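# 花崗岩のカウンタートップ、シーリング剤は本当に毎年塗るものですか

築年数のいった中古マンションを買いました。前の持ち主がこだわって入れたらしい花崗岩のカウンタートップがついてきたのですが、取扱説明書の類は一枚もついてきませんでした。換気扇のリモコンの説明書は3冊もあるのに、です。

困っているのは手入れです。調べると言うことが全部違います。

- 「花崗岩は硬いので何もしなくてよい」
- 「年に一度は必ずシーリング剤を塗ること」
- 「半年に一度。怠ると石が死ぬ」

石が死ぬ、というのは初めて聞きました。何千万年も地中で生きてきたものが、うちの台所に来て半年で死ぬのでしょうか。

近所のホームセンター「ネルトフ(Neltov)」で相談したところ、店員さんはとても親切で、Pledura という浸透タイプのシーリング剤と、Feturix という専用クリーナーと、その専用クリーナーを拭き取るための専用クロスをすすめてくれました。専用クロスの洗濯に専用洗剤が要るかどうかは、怖くて聞けませんでした。結局その日は食器用スポンジだけ買って帰りました。

知りたいのは次の点です。

1. うちの石にシーリング剤が必要かどうか、自分で確かめる方法はあるか
2. 塗るとしたら、素人がやっても大丈夫か
3. 普段の掃除は何ですればよいか(今は水拭きだけです)
4. コンロの横に、輪の形をした黒っぽい跡があります。油だと思います。落ちますか

色は茶色とグレーが混ざったまだら模様です。汚れが目立たないのは長所なのですが、きれいになったかどうかも分からないのが短所です。先日は十分ほどかけて模様をこすっていました。

よろしくお願いします。

(石板初心者)

---

**御影石三代目**

石材の加工を仕事にしています。長くなりますが順番に。

まず、必要かどうかは水で分かります。カウンターの乾いたところに水を大さじ1杯ほど垂らして、15分そのまま置いてください。拭き取ったあとに石の色が濃く変わっていなければ、今のところ水は染みていません。シーリング剤は要りません。色が濃くなって、しばらくして元に戻るようなら、染みているので塗る意味があります。垂らして数分でもう色が変わるなら、早めに塗ったほうがいいでしょう。

大事なのは一か所で判断しないことです。シンクのまわり、コンロの横、ほとんど使わない端のほう、と場所を変えて試してください。よく洗う場所ほど早く効き目が落ちます。端のほうだけ試して安心する方が、お客さんにもかなりいらっしゃいます。

「毎年塗る」というのは、石の種類も使い方も分からない相手に電話で答えるときの返事です。私も電話ではそう言います。実際には石によってずいぶん違い、目の詰まった濃い色のものには、シーリング剤をほとんど吸わないものもあります。吸わない石に無理に塗ると、表面に残った分が乾いて白く曇り、今度はその曇りを取る相談の電話がかかってきます。 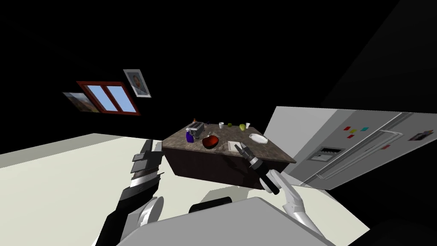

塗る作業そのものは、素人の方で問題ありません。手順は次のとおりです。

1. 上に載っているものを全部どける。この段階で半日かかるお宅もあります。
2. 中性洗剤を薄めた水で拭き、洗剤が残らないように水拭きして、一晩乾かす。水気が残っていると薬剤が入っていきません。
3. 窓を開け、手袋をする。換気扇も回す。溶剤系の製品なら火気は厳禁です。
4. 目立たない場所で試し塗りをする。色が濃くなるタイプの製品もあります。
5. 布に含ませて薄く伸ばす。一度に全部やろうとせず、手の届く範囲ごとに。
6. 製品に書いてある時間だけ待ち、乾ききる前に余りを完全に拭き取る。
7. 丸一日は水を使わない。できれば物も置かない。

失敗のほとんどは6番です。たっぷり塗ってたっぷり残せば長持ちしそうに思えるらしいのですが、石の中に入らなかった分は、ただのべたつきです。

普段の掃除は今の水拭きで十分です。油がはねた日だけ中性洗剤を薄めて使い、あとで水拭きをしてください。酢、クエン酸、レモン、酸性のカビ取り剤は避けます。花崗岩は大理石ほど酸に弱くありませんが、含まれる鉱物によっては艶が引けます。クレンザーとメラミンスポンジも、艶を残したいならやめておいてください。

コンロ横の跡ですが、油なら湿布で抜けることがあります。重曹を水で練って、マヨネーズくらいの固さにして跡の上に5ミリほどの厚さで盛り、ラップをかけて縁をテープでとめ、一晩置きます。翌日ラップをはがし、完全に乾かしてから木かプラスチックのヘラで取り除き、水拭きします。一度で薄くなれば脈があるので、繰り返してください。何度やっても変わらないときは、油ではなく鍋の金気か、熱による変色かもしれません。その場合は現物を見ないと何とも言えません。

模様をこすっていた件は、石のほうは何とも思っていませんので安心してください。

---

**レベロ愛用者**

うちは Rebelo のスプレーを毎週かけています。ピカピカです。水テストとかしたことないです。テストしなくてもピカピカなので。

ネットで1,000円くらいでした。おすすめです。

---

**台所で正座**

専門家ではありません。同じように石つきの中古を買って、一通り失敗した者です。御影石三代目さんの説明に付け足せるのは、失敗の部分だけです。

うちは水テストをせずに塗りました。説明書に「5分から10分で拭き取る」とあったのを、5分のところで宅配便が来て、荷物を開け、中身を試し、気づいたら1時間たっていました。カウンターは霜が降りたように曇り、手を置くとぺたっと音がしました。

そのあとメーカーの電話窓口に聞くと、同じシーリング剤をもう一度少し塗って、固まった分をゆるめてすぐ拭けばよい、とのことでした。塗りすぎて困っている人間に「もう一度塗ってください」と言うのは勇気のいる仕事だと思います。うちの製品ではそれで取れましたが、他の製品でも同じかは分かりません。必ず買った製品の窓口に聞いてください。

費用のことも書いておきます。業者に見積もりを頼んだときは、出張費込みで最大57,000円と言われました。自分でやった分は、Pledura の小さい瓶が2本と、使い古しのTシャツ代です。2本目は要りませんでした。今も流しの下にいます。開封後の保存期間は瓶に書いてあるので、大きい瓶を買う前に見たほうがいいです。私は2本買ってから見ました。

専用クロスについてですが、Tシャツで足ります。ただし色物はやめてください。溶剤で染料が石に移ると、手入れの相談が一つ増えます。白か、白だったものを使ってください。

重曹の湿布はうちでも効きました。ただ、一晩で取れると期待すると心が折れます。醤油皿くらいの跡に4回かかりました。ラップの上に「さわるな」と書いた紙を貼っておくことをすすめます。うちではその上に鍋が置かれました。

それから、まだらの石で汚れが見えない件。斜めから光を当てると分かります。部屋の明かりを消して、懐中電灯をカウンターの高さに寝かせて照らすと、拭き残しの筋が全部浮かびます。知りたくなかったことまで分かるので、来客の前の晩にはやらないほうがいいです。

---

**石板初心者**(投稿者)

みなさん、ありがとうございます。

さっそく三か所で水テストをしました。シンクの横だけ、15分後に色が濃くなりました。コンロ横と端のほうは変化なしです。つまりシンクのまわりだけ塗ればよいという理解で合っているでしょうか。

コンロ横の跡は今、重曹の下です。紙も貼りました。

懐中電灯はやってみて、後悔しています。

---

**御影石三代目**

シンクのまわりだけで構いません。境目が気になるなら、少し広めに塗って余りを丁寧に拭けば、段差のようには見えません。今日テストで濡らしたところは、塗る前に必ず乾かしてください。

次は一年後ではなく、水が染みるようになったら塗ってください。日付を決めておかないと忘れるという方は、1月にでもまた水を垂らしてみるといいと思います。大さじ1杯なので費用はかかりません。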